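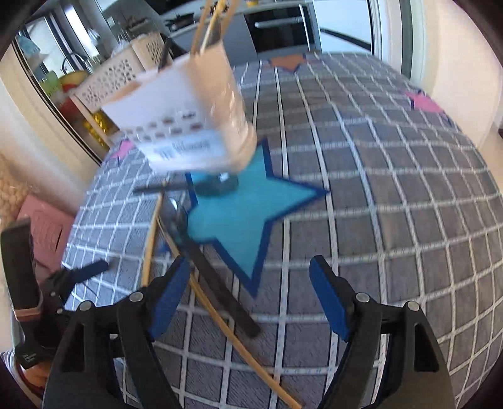
## Entry 347 – table-side holder, afternoon

Kitchen storage notes, Notville shared notebook. January, started 2:20.

The Plindon write-up claims a divided upright holder "keeps a small table in order." I've read that sentence four times now and still don't know what was measured. In order compared to what? A drawer? A heap? We have a heap most evenings and people eat fine.

Anyway, I wanted to see for myself what goes wrong between a bunch of sticks and spoons lying on a tablecloth and the same bunch standing up. The cloth is the gray checked one with the stars on it, left on because that's how the table gets used. I know someone will say the pattern makes small things hard to spot. Good. It's hard at dinner too.

Things to look at:

- do long sticks make the holder want to go over when you pick it up or move it
- do spoons go in bowl up without an argument
- does the row of openings low down do anything, or is it decoration

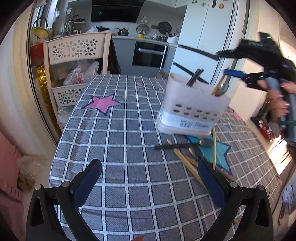 **Avotiņš**
*Bench notes and storage trials, Notville*

The heap is the honest part of this test. Chopsticks and metal utensils fan out in front of the holder toward the blue star, with a few pieces already standing and a spoon leaning its bowl on the rim. That lean bothers me. A spoon resting on the rim is not stored, it's parked, and the next hand that goes in for a chopstick will knock it. Plindon would score it as "in." I wouldn't, and I'm asking whoever repeats this to write "leaning" in its own column.

Picking up off the cloth is the slow part. Chopsticks lying across each other roll when you go for the top one. I don't see how any holder fixes that, so let's stop crediting the holder with time saved there.

Weight: I put 300 g as the limit on the sheet before starting. I don't trust the number. It came from the old Grendo sheet, and that was for a squat jar with a heavy base – a different animal. Cross it out if you find something better.

Width of one compartment, by ruler: 57 mm. Enough for chopsticks with room to spare, and the room to spare is the trouble. They splay.
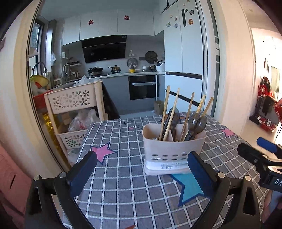 *Chopsticks and gray plastic spoons standing in the divided holder. Kitchen through the doorway.*

It does look tidier like this, I'll give it that. Bowls up, sticks pointing outward every which way. Looking tidy is cheap, though. The spoons are easy to tell from the sticks from across the table, which may be the one real gain, and nobody's write-up mentions it.

The cart with the flower cutouts came up again as the better home for the whole holder. I'm against. It already has bags in it and a bag on top, and anything put there will end up under another bag. If the holder lives anywhere, it lives on the table or on the counter near the stove, and the counter means grease.

Drain question still open. The low openings might let water out. Might also let it out onto the cloth. To do: pour 1000 ml through over the sink, slowly, then stand it on a dry paper towel and look after ten minutes. Until that's done please don't write "self-draining" on the sheet. I've erased it once already.

Also to do:

- same set, metal only, no chopsticks
- same set, chopsticks thick end down, then thick end up
- peel the label off the front base and see if it leaves glue

Stopped 3:45. Ruler is back in the drawer with the tape.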